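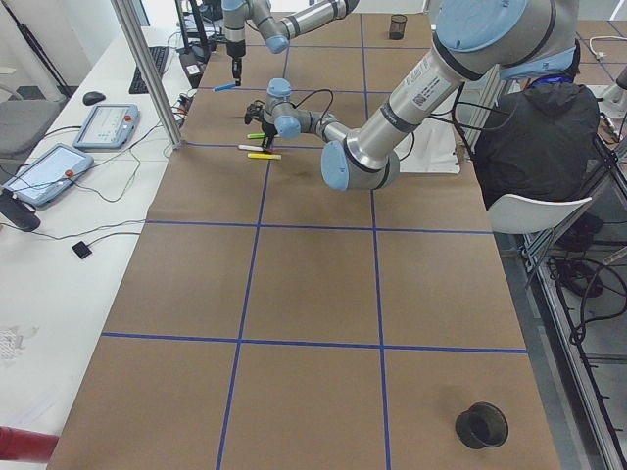 测评 > 机器人学习 > 双臂操作

Plundik 用了几周，说说

最后更新：2019-12-30
阅读时间：9 分钟

先说结论省得翻到底。想做双臂桌面抓放、手上有两台现成工业臂、又不想从头写协调逻辑的，Plundik 值得装。想拿它做装配的，先别。文档差，标定那一步会骂人，双臂避让是真好用。

写得急，年底要交东西，想到哪写到哪。错字见谅。

背景。Plundik 是 Texier 那边放出来的一套方法加代码，主要作者 Rajitha Navaratnam 和 Shahnaz Karunaratne。论文标题很长，不抄了。核心一句话：桌面切成格子，高层策略只管“哪条臂去哪个格”，低层策略只管进了格子以后怎么把夹爪对到物体上。两层分开训，分开换。

听着老套。确实老套。分层抓放谁都做过。它新在高层输出的是一对带时间占用的格子，两条臂一起出，哪个格子在哪段时间归谁，出来就是定好的。传统做法是两条臂各规划各的，然后塞一个碰撞检测器，撞了就停，停了重来。我们之前用 Esari 就是这样，两条臂互相等，等到天荒地老。

测试怎么做的。长桌，铺牛皮纸，蓝色美纹胶带贴出大方格。对，就是胶带。Plundik 的参考实现里格子本来可以纯虚拟，做标写在配置文件里就行，但作者建议头一次部署贴实物线，调试的时候人眼能直接看出来它选错格还是抓偏了。这个建议非常好，省了我好多时间。牛皮纸也建议铺，反光小。纸别铺皱，皱了笔会滚。

物体是马克笔，几种颜色，横着放桌上。任务：夹起来，放进指定的杯子。笔筒一个，黑杯子一个。两条臂同款，黑色二指夹爪，指头朝下抓。没上吸盘，没上力传感器，就裸的位置控制加视觉。

为啥选马克笔。便宜，滚，细长，朝向要紧。几支并排挨着放的时候特别恶心，夹爪要插进缝里，歪一点就把旁边那支推走。拿方块做演示的论文看太多了，方块怎么抓都行。

安装

Adel Lahlou 装的，花了一个上午。依赖没有锁版本，自己去提交记录里猜。装完自带的检查脚本全绿，一跑就崩，原因是控制器接口那边默认单臂，第二条臂要手动在配置里加一段，文档里提了半句，在附录。附录！

驱动层要自己写适配。给的模板还行，读关节角、发轨迹、开合夹爪，就这几个函数。我们的臂走的是厂家控制柜，轨迹点是缓冲着发的，Plundik 默认你能实时改，不能实时改的话要打开一个叫“分段提交”的选项。打开以后动作会一顿一顿。不好看，能用。

示教器必须放手边。废话但要说。两台示教器一前一后摆在旁边那张桌上，都带急停按钮，谁坐那儿谁负责按。头几天按了不少次。

标定

最差的一部分。单独骂。

两条臂的基座要标到同一个桌面坐标系里。Plundik 给的流程是拿夹爪尖去碰格线交点，一个一个碰，手动点确认。碰完一条臂碰另一条。问题一，界面上不显示残差，全碰完才告诉你，残差大就全部重来，不告诉你哪个点坏。问题二，顺序写死了，从近端左边开始，而我们第二条臂装在远端，它够近端左角的时候手肘快打直了，误差最大的姿态偏偏第一个采。Mizanur Mridha 最后直接改了脚本，允许跳点，允许改顺序，几十行的事。已经提给他们了，还没合。

标一次大概 40 分钟。改完脚本快不少，没专门计时。

还有，胶带有宽度。交点到底取胶带的中心还是边？文档没写。我们第一次一条臂取了中心，另一条臂取了边，然后花半天找为什么第二条臂总往一侧偏。自己蠢，但文档写一句会死吗。

数据

低层策略要示教数据。作者放了一份，他们自己的夹爪和物体，直接拿来用在马克笔上基本不行，会往下扎，但朝向是乱的。得自己采。我们一共采了 2,546 条短示教，每条就是从格子上方到夹住这一小段，拖着臂采一部分，手柄采一部分。Tania Cassim 采得最多，她的数据质量也明显好，下降之前会停一下对齐，策略把这个停顿也学去了。看着挺稳重。

拖动采的那部分后来降了权重。手扶着臂，人手经常挡相机，图像里全是袖子。手柄采的干净，就是慢。两种混着用的比例论文没讨论，我们自己试出来的，别当真理。

高层不用示教，在模拟里跑就行，格子世界嘛，跑得飞快，普通机器一晚上。这点要夸。换杯子位置、换桌子大小，高层重训，低层不动，第二天就能接着测。

结果

直接上数。正式测试跑了 42 轮，每轮把笔随手撒开，两条臂同时干活，全部进对杯子且中途没人碰急停才算成功。成功 33 轮。

论文里写的比这个高。可信，他们物体简单，光也好。我们这边一侧是白墙，一侧是型材架子，下午光斜着进来，桌面一半亮一半暗，没拉窗帘。故意没拉。

失败的大致几类，按印象从多到少：

并排的笔。夹中间那支的时候把邻居带歪，本身不算失败，但邻居滚过格线，高层还以为它在老格子里，低层进去扑空。扑空以后会重试，重试还是老格子。要等下一次全局刷新才更新。刷新频率能调，调高了又拖慢整体。这里设计有问题，我觉得扑空应该直接触发刷新。Mizanur 在改，没改完。

放杯子。笔尖磕杯沿，弹出来。网状笔筒还好，那个黑杯子口是外扩的，磕到斜面上笔会顺着往外滑。低层策略只管抓，放是写死的动作，到杯口上方松手，完事。夹的位置偏笔尾一点，下垂角度就不对。论文一句话没提放的误差。

笔帽。白笔杆配彩色笔帽的，视觉偶尔把帽子当成整支笔，夹在帽子上，提起来帽子和笔杆分家。好笑但是算失败。

两条臂撞：没有。一次都没有。近距离交错的时候心惊胆战，手都放急停上了，它就是过得去。一条臂前臂横在中间，另一条从后面伸下来抓远处的笔，占用表排得明明白白。这一项满分，别的缺点都可以看在这个份上忍。

跟 Esari 比

同一张桌子，同一批笔，低层策略用同一个，只换上面的协调。公平起见 Esari 也给调了参数，调了两天。

抓取成功率差不多，低层一样当然差不多。差在等。Esari 两条臂靠近就锁，一条退回安全位，另一条走完再放行，看着像两个人在窄门口互相让路。Plundik 很少退，多数时候是稍微慢一点，错开。总用时短很多，具体倍数我不写了，Esari 那边日志丢了一部分，写了也是编。

Esari 的好处：装起来就能跑，报错看得懂，任意形状的工作空间都行，不要求桌子是平的。Plundik 没有平桌面就没法用，堆叠也不行，格子是二维的。他们说在做三维的，三月会有东西，信不信看你。

格子大小

单独说一下因为被问过好几次。论文推荐的格子偏小，我们用的大，一个格子里能横着躺好几支笔那种大。小格子的问题是笔比格子长，跨格，高层不知道该占哪个，默认占重心那个，旁边那格当空的，另一条臂就可能进来。大格子安全，代价是两条臂能同时干活的机会变少。我们先小后大，改大以后安心很多。物体短的可以小。经验是格子边长起码比最长的物体长出一截。

远端的格子在图像里小，斜着看过去压得很扁，定位精度会掉。相机能装高就装高。我们的没法再高了，所以远处那几格抓得慢一些，再对齐阶段磨蹭。可以忍。

杂七杂八

日志格式好，每一步的格子占用都存下来，回放工具能拖时间轴。改 bug 全靠它。

回放工具不支持中文路径。踩了。

桌上别放软东西。有一回一团皱塑料纸没收，高层把它当物体排进了任务，低层绕着转了半天。现在有白名单选项，默认关，记得开。

急停之后恢复很烦，占用表不会自动清，要手动重置，两条臂都回零，再启动。忘了重置的话它会以为某个格子还被占着，永远不去。以为是视觉问题查了一小时。

线缆。手腕上垂下来的线自己绑好，占用模型只算臂的外形，不算线。

授权是学术用途，商用要写信问 Texier。我们 Festmont 这边写了，回得挺快，条件还在谈，所以产线能不能用现在说不好。邮件是 Shahnaz 回的，顺便问了放置动作写死的事，她说知道，下一版把放也做成学的。

打分吧，总有人要分。

方法思路：高。
双臂协调：很高，目前用过最好的。
抓取：中上，看你数据。
放置：低。
标定：很低，改了脚本以后中。
文档：低。

谁适合：实验室，有两台臂，有人会改代码，任务在平面上。谁别买账：想开箱即用的，物体会滚又不许重试的，桌面以外的一切。

改过的标定脚本和我们的格子配置整理完放出来，Mizanur 说元旦之后。低层的示教数据能不能放还得问，先别催。

补一条，Adel 刚提醒的：新胶带贴完压实再标定。我们有一条边翘了，夹爪尖碰上去把它带起来，那个点就废了，又得从头碰一遍。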